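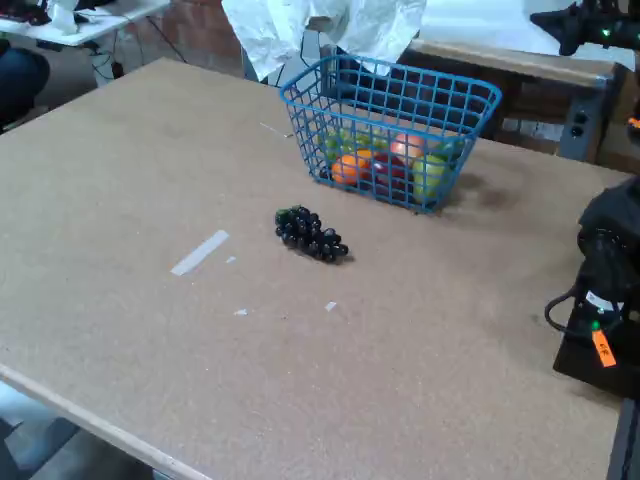 Figure 4.1 A wire basket of artificial fruit on a particleboard table.

Chapter 4
Who Gets the Hood? Honorary Degrees and Other Campus Honors

I sat through my first commencement as a brand-new assistant in the president's office at Birkett College, and I spent most of it holding an umbrella and wondering who the woman in the red robe was. She hadn't taught at Birkett. She hadn't gone there either. She walked up, someone read a paragraph about her, two professors dropped a hood over her head (it caught on her earring), and she sat back down to a huge round of applause. I clapped too. Then I went back to my desk and looked her up, and that's more or less how I got interested in the subject of this chapter.

By now you've read about how colleges are governed, how they hire, and how they pay for things. All of that is the machinery. Honors are different, and I think they're a lot of fun! When a college picks a person to praise in public, it tells you what it wants to be known for, and it usually says so in plain words, out loud, into a microphone.

4.1 What an honorary degree is

An honorary degree is a degree given without the usual coursework, exams, or tuition. In Latin it's called honoris causa, "for the sake of honor," and you'll see that phrase printed on a lot of programs. The person who gets one isn't a graduate in the ordinary sense. They can't use it to apply for a teaching license, and most schools ask them not to call themselves "Doctor" on the strength of it – though I've met a few who do, and I've never had the nerve to say anything.

The common ones are the Doctor of Laws, the Doctor of Humane Letters, the Doctor of Science, and the Doctor of Fine Arts. The name is supposed to match the work. A chemist gets Science, a painter gets Fine Arts, and just about everyone else ends up in Humane Letters, a very roomy category.

4.2 How a name gets on the list

Let me walk you through one case I know well. Broneldale State has a little over 40 years of nomination files, and I spent a whole summer with them in a basement room that smelled like old carpet. There were 686 nominations in those boxes. Some were three lines on a postcard. One ran longer than my thesis.

At Broneldale, anybody connected with the school can send in a name, and that includes students. The letters go to a faculty panel of nine people, who read them in September and argue until the leaves are down.
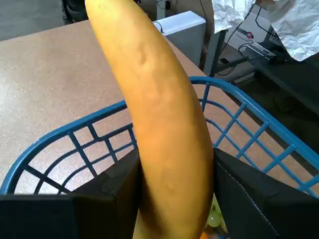
The panel sends a short list to the president, the president talks it over with the trustees, and the trustees vote. Only then does the phone call go out. The whole thing is kept quiet until the person says yes, so that no one is embarrassed by a change of heart on either side.

What are the panel members looking for? The written rules at Broneldale ask for "distinguished achievement" and "a meaningful tie to the university or the region." You'll notice how much room there is in those words. I read one file where the meaningful tie was a single childhood summer in Misville, the next town over, and the panel split right down the middle on it. (She got the degree. Her speech was wonderful, and it was almost entirely about the Misville swimming pool.)

4.3 Money, and the question everyone asks

Students always want to know if you can buy one of these. The fair answer is that giving and honoring do get tangled up. Some schools have a waiting period between a large gift and a nomination, and others leave it to the panel's good sense. We'll look at both in the Jeltine Institute case later in this chapter, where a new policy adopted in 2000 changed who was nominated, and also who bothered to write the letters.

Before you read on, find the list of honorary degrees at your own school. Most libraries or archives keep one. Pick a decade, read the names, and jot down what each person did for a living. Bring your notes to class, because we'll be using them in section 4.4.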